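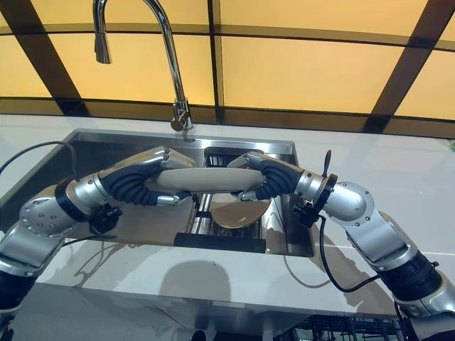 Dish rack in the sink or on the worktop?

Kitchens and Fittings > Sinks, taps and drainage

svass_47
Replacing the rack in a shared kitchen with a single stainless bowl and no moulded drainer. Worktop is flat, no grooves, no fall towards the sink. Current arrangement is a Grostow rack standing inside the bowl. It drains well and takes up no worktop, but it occupies most of the bowl, so anything larger than a saucepan means lifting it out first, full or not.

Options as I see them:
1. Keep the rack in the bowl and accept it.
2. Worktop rack with a tray and spout.
3. Rack on extending arms across the bowl.

Bowl is 38 cm front to back, internal. Opinions wanted, preferably from people who have used more than one type.

Henrike H
Option 2, provided the tray has a proper fall. Most do not. Put a spirit level on the tray before you throw the packaging away. Mine was flat to the eye and held a film of water at the back corner which left a ring of scale within a fortnight. Two folded strips of rubber under the back feet fixed it.

Mamau
Disagree. A rack in the bowl has no tray to clean. A tray is one more thing that goes slimy underneath, and the spout never lines up with the bowl edge once somebody has nudged it. I have kept a rack in the bowl for years and wash up in a plastic basin on the worktop beside it.

Henrike H
Then you have moved the basin to the worktop instead of the rack. Same area lost.

Mamau
For ten minutes a day, yes. The rack is there all day.

ieva_u
Spacing matters more than position. Check what you are drying before you choose. Flat plates stand in nearly anything. Oval plates and anything with a deep rim lean on each other if the gaps are narrow, and the two touching faces stay wet. Stand them on the long side, every second slot.

svass_47
Mostly plates, two sizes, one of them oval. Some bowls. Hardly any glasses, those go in the machine.

Prasert C
Plates and bowls together is where the type of rack starts to matter. A single row of straight dividers is fine for plates and poor for bowls, which need prongs they can hang over or lean back on. Two racks over a white surface below.

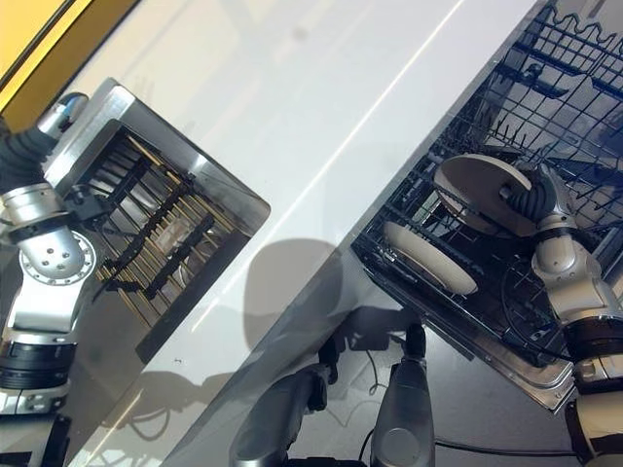 Material is the other half of it, and it decides how long the thing lasts. The rack on the left has a polished stainless frame, and the row inside it alternates thin golden-yellow rods with black plastic dividers, set close together. Good for flat plates, tedious to clean between. The black one on the right is coated wire with rows of upright prongs and a stainless edge along its lower side. Bowls would go in that one. My reservation with any coated wire is the cut ends: once the coating splits there, water gets under it and the rust travels.

Mamau
Second that on coated wire. Had a Stanciu one go at the tips in its second year. Orange marks on the plates.

Henrike H
Depends on the coating. Mine has no splits after four years. I do not let people drop pans into it, which may be the difference.

Sunee_I
Late question from someone with the same sort of bowl. Has anyone used the extending arm type (option 3)? The Jisport listing gives the arm range without saying whether it is measured to the tips or to the rubber pads.

ieva_u
Measure to the pads. The tips overhang. You want 2 cm of bearing on each side as a minimum, otherwise it walks when you load one end. On a 38 cm bowl that means 42 cm across the pads. Check where the tap swings too.

svass_47
Tap clears by very little. That rules out option 3 for me, I think. Leaning towards a worktop rack with upright prongs, tray shimmed at the back as Henrike describes, and keeping the old one in the cupboard for when there are guests.

Mamau
It will be back in the bowl by March.

Henrike H
Post the spirit level reading when you have it.

svass_47
Will do. Does anyone know if the Grostow tray is sold separately? I only want the tray.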